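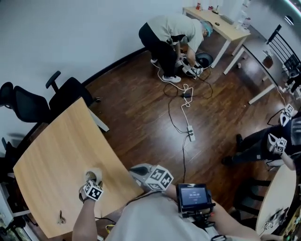 **Clornwood visit, February – what you missed**

Quick write-up before I forget it all. Longer version possibly next month, if anybody asks for one.

14 of us went over to Karabulut's place in Clornwood for the open afternoon. Minibus left Trendmont at half twelve, got lost once (the turning after the garden centre, NOT before it, please tell whoever does the directions), arrived a bit after one. Coffee waiting. Good biscuits.

Ferhat Toprak showed us round. He looks after the recording side and has been there since they started, so he got most of our questions, including the rude ones about money.

I think most of us expected big arms in cages, and there is one arm, which we got to later. But most of the work that afternoon was people. Ordinary room, office chairs, tables, dark wood floor, and a few of the staff going about with a gripper held in the hand, doing small jobs with it. Pick this up, put it there, again. The gripper is much the same shape as what goes on the end of the arm, so what a person does with it can be used later for teaching the arm. That's the short version. Ferhat's version had a whiteboard.

The cubes. Everyone asked about the cubes. White with black square patterns on the faces, a bit like the codes you scan for a menu. They go on the grippers, there are small ones worn on the body as well, and the software finds the patterns in the video and works out where each hand was and which way it was turned. Ferhat said if a pattern gets smudged or covered up they lose that stretch of the recording, so there's a lot of wiping. Also shiny floors are a nuisance. He'd have carpet if it was up to him.

Then a proper demonstration. Two people recording at the same time in one room, which they only began doing this winter. Before that it was one at a time and a queue. The trouble with two is they get in each others way and the cables get in everybody's. They have a rule now about who goes round which side of a table. It looked very polite, like people passing in a narrow corridor.

A lot of the time goes on setting up. Worth saying because the videos you see online skip all that. Cables out, power sorted, cubes checked, small screen checked, start. Then something needs moving and you stop. Ferhat reckons the set-up gets quicker every month but he wouldn't put a number on it, and we did push him.

Numbers he would give us: 62 usable recordings that morning before we turned up. Best ever day was 333, done over two shifts with everybody in. He said the 333 wasn't a day he'd want to repeat, a good few had to be thrown out the week after for being sloppy. They'd rather have fewer now.

**Having a go**

Yes, they let us. Four at a time, ten minutes each.

It is harder than it looks. You squeeze and the fingers close, fine, but you've got no feel in the tips so you either crush the thing or drop it. My job was moving sponges from one tub to another. Dropped two. The chap after me did the lot without a fumble and was told off for going too fast – the arm can't copy you at that speed, and a recording nobody could follow is no use to them. So slow and boring is what they want. I was apparently very good at slow and boring.

It's also tiring on the wrist. Staff swap over every half hour and do something else in between, tidying up files mostly, or labelling. Somebody asked whether it's a decent job and one of the staff answered for herself, said it was better than the warehouse she came from and worse than the library, and that her forearms have never been stronger.

Left-handers: they want you. Nearly all the recordings are right hand leading and the arm has picked up the habit. If you're left-handed and fancy a paid day of it, see the bottom.

**The arm**

Lives next door in a room of its own. It's called Jistatska, don't ask, I did and got three different answers. Cleared a tray of cups into a rack while we stood behind the tape. Got through it on the second try. First try it picked up a cup, carried it halfway and then just stopped and held it. Long silence. Ferhat said it does that when it sees something it isn't sure of, and the thing it wasn't sure of was probably us, fourteen strangers in coats. We moved back, he restarted it, it was fine.

I liked that better than if it had gone right first time tbh. Gave us something to talk about on the bus.

After the cups it folded a tea towel, badly. Then they opened a drawer and asked it to find the spoon, and it did, and people clapped, and I'm not sure it was the hardest thing it did all day but it was the one that got the clap.

**Questions people asked, as far as I wrote them down**

Is it going to be in care homes? Not soon. They've had two visits to one, to look at what jobs there are, and came back with a long list that was mainly laundry.

Who keeps the video? They do, faces are blurred before it goes outside the building, and anyone who's recorded signs for it and can ask to be taken out. Someone wanted to see the form. It's two pages, quite readable.

How long till it can load a dishwasher? Big laugh from the staff. Cups yes. Cutlery sort of. Pans no.

Does it do stairs? No legs. Next question.

What happens when the power goes? It holds where it is, then lowers slowly. They offered to show us, we were out of time.

**Moans**

Too many of us for the recording room, we had to go in and out in batches and the second batch missed the start of the talk. Not Karabulut's fault, we said ten and turned up with more. Parking is tight if you come in your own car. Toilets up a flight of stairs, no lift that day, so ring first if that matters to you. I've asked them when the lift will be mended and will put the answer in the next one.

**If you want to go**

They're doing another before Easter and have kept us four places, first come. Name to me by the end of the month please, say whether you need the minibus. Flat shoes and no long scarves, there's leads on the floor and you'll be stepping over them. Phones away in the recording room, allowed next door.

Paid recording days are separate, you book those with Ferhat direct, number's on the noticeboard by the Trendmont kitchen. Left-handers say so when you ring. Over 18s only, bring some ID, and lunch isn't included but there's a decent bakery two doors down that shuts at two.

Thanks to everyone there for putting up with us, and to whoever left the green umbrella on the bus – I've got it, it's in the office.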